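Conseils d'atelier : enregistrer des démonstrations de cuisine pour l'apprentissage d'un bras

Page tenue par l'atelier Cerkasia. Dernière révision en février, par Huguette Turcotte, avec les corrections d'Abhishek Dubey.

Ces conseils s'adressent aux personnes qui téléopèrent un bras sur des tâches ménagères courtes : poser un couvercle, vider un bac, déplacer une éponge, plier un torchon. Ils supposent que le poste est monté, que l'étalonnage caméra-pince est fait et que l'opérateur a déjà quelques heures de pratique. Le réglage des gains est traité sur une autre page.

Préparer le plan de travail

Nettoyer le plateau à l'eau savonneuse et essuyer sans produit lustrant. Les films de cire déplacent les reflets d'une séance à l'autre, et le modèle s'y accroche volontiers.

Fixer la hauteur de la table et la noter. Un écart de quelques millimètres suffit à transformer une prise par le bord en appui sur le dessus.

Couper l'éclairage direct au-dessus des récipients en inox. Deux sources diffuses latérales donnent un rendu plus stable. Si la pièce a une fenêtre, enregistrer volets ouverts pour une partie du lot et volets fermés pour l'autre, et reporter l'état dans la fiche.

Ne pas ranger le plan entre deux épisodes au point de le rendre identique. Un torchon froissé, un bac poussé de travers, une feuille laissée sur le côté font partie de ce que le bras rencontrera dans une cuisine habitée.

Choisir les objets

Prendre des objets ordinaires, déjà lavés plusieurs fois. Le plastique neuf glisse davantage que le plastique rayé.

Pour les couvercles, constituer trois familles : rigides à clips, souples à joint, semi-rigides à soupape. Garder chaque couvercle avec son bac d'origine, même si l'épisode n'utilise que l'un des deux. Menaka Rathnayake a perdu un lot entier de fermetures parce que deux bacs de contenance voisine avaient été échangés : le joint portait d'un côté et bâillait de l'autre, sans que l'opérateur s'en rende compte à l'écran.

Pour les textiles et les feuilles, varier l'état de départ. Un tissu repassé n'apprend presque rien sur les plis. Le froisser à la main, le lâcher, ne pas le retoucher.

Les éponges sèchent et durcissent en cours de séance. En garder deux, l'une humide, l'autre sèche, et indiquer laquelle est en service.

Régler la durée et le découpage

Un épisode correspond à une intention : « poser le couvercle », et pas « préparer la boîte ». Les tâches longues se composent ensuite.

La durée utile pour un couvercle se situe entre 12 et 13 secondes chez un opérateur entraîné. Au-delà du double, l'épisode contient en général une hésitation, à conserver seulement si elle se termine par une correction nette.

Démarrer l'enregistrement bras immobile, pince ouverte. L'arrêter une fois la pince dégagée de l'objet. Les coupures pendant le contact produisent des politiques qui ne lâchent pas.

Conserver les échecs dans un dossier séparé, avec le motif en un mot : glissement, collision, dépassement, abandon. Ne pas les effacer sur place. Abhishek Dubey les reprend pour entraîner le détecteur de réussite.

Travailler avec la vue du poignet

La caméra du poignet doit voir l'extrémité des deux doigts en position ouverte. Si un seul doigt apparaît, reprendre le support avant de commencer le lot.

Approcher les couvercles en biais, avec un angle différent à chaque épisode. Les opérateurs droitiers reviennent toujours à la même diagonale ; tirer l'orientation au sort règle la question.

Les panneaux translucides posent un problème particulier. Le bord d'un récipient vu à travers le plastique ressemble au bord du couvercle lui-même, et le modèle peut fermer la pince sur le mauvais contour. Prévoir une part d'épisodes où le couvercle chevauche un bac métallique, une autre où il repose entièrement sur la table. La soupape, lorsqu'elle est de couleur vive, sert de repère visuel. Ajouter des couvercles sans soupape pour que le repère ne devienne pas indispensable.

Une soupape de la même teinte que les doigts de la pince mérite une étiquette à part dans la fiche. La segmentation par couleur confond les deux dès que l'écart se réduit. 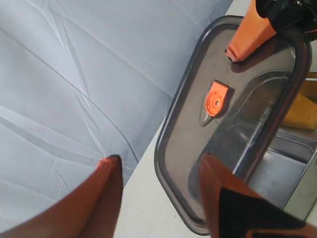 Remplir la fiche de séance

Une ligne par épisode, remplie pendant la remise en place des objets. Champs obligatoires : opérateur, objet, état initial, lumière, résultat. Champ libre : tout ce qui a changé depuis la ligne précédente.

Utiliser les mots de la liste commune. « Bac », « boîte » et « récipient » ont désigné le même objet pendant tout l'hiver, et Moushumi Sikder a dû réétiqueter 147 épisodes à la main.

La consigne en langue naturelle se rédige après l'épisode, au présent ou à l'infinitif, sans adjectif que la caméra ne permet pas de vérifier. « Prendre le couvercle gris » convient. « Prendre le couvercle propre » ne convient pas.

Contrôler avant l'envoi

Relire un épisode sur dix en vitesse réelle, les autres en accéléré. Vérifier la synchronisation des flux en se calant sur l'instant où la pince touche l'objet. Un décalage de deux images se voit mal et dégrade nettement les prises fines.

Le dépôt Zullasham accepte des lots de 2 000 épisodes au maximum. Scinder par famille d'objets, jamais par opérateur.

Entretenir la pince

Dépoussiérer les patins en fin de séance avec un chiffon sec. La farine et les fibres de papier réduisent l'adhérence. Remplacer les deux patins ensemble, même si un seul est usé, et le signaler dans la fiche : les épisodes avant et après remplacement ne présentent pas le même frottement.

Resserrer les vis des doigts à froid. Marijke Meijer tient la liste des couples de serrage, affichée près de l'établi.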